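News from the Skidilwood room

Our group at Honier has now recorded 186 demonstrations for the cube task, and Hoi-yan Kong hopes to reach 1556 before October. Each one is driven by hand from start to finish — the learning system gets only complete examples, also the slow ones. Kavinda Cassim checks them every evening and has sent back 18, mostly for late gripper closing.
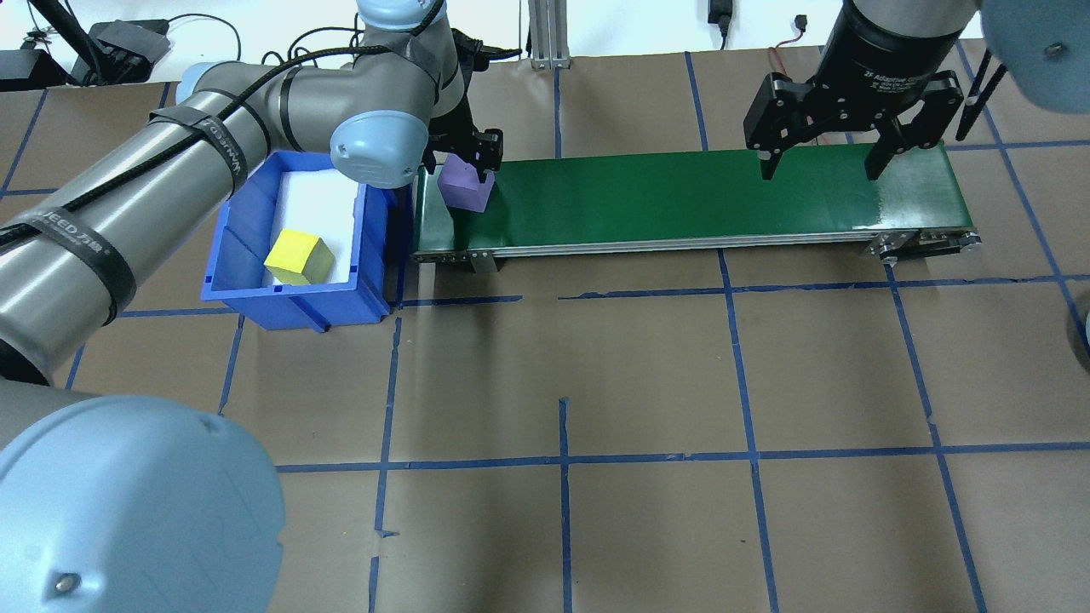 Issue 4, page 18

The purple cube is held at the left end of the belt, and the yellow one is in the blue bin. If you want to learn the driving, please write to Ya-wen Yip. A morning is enough for the first lesson.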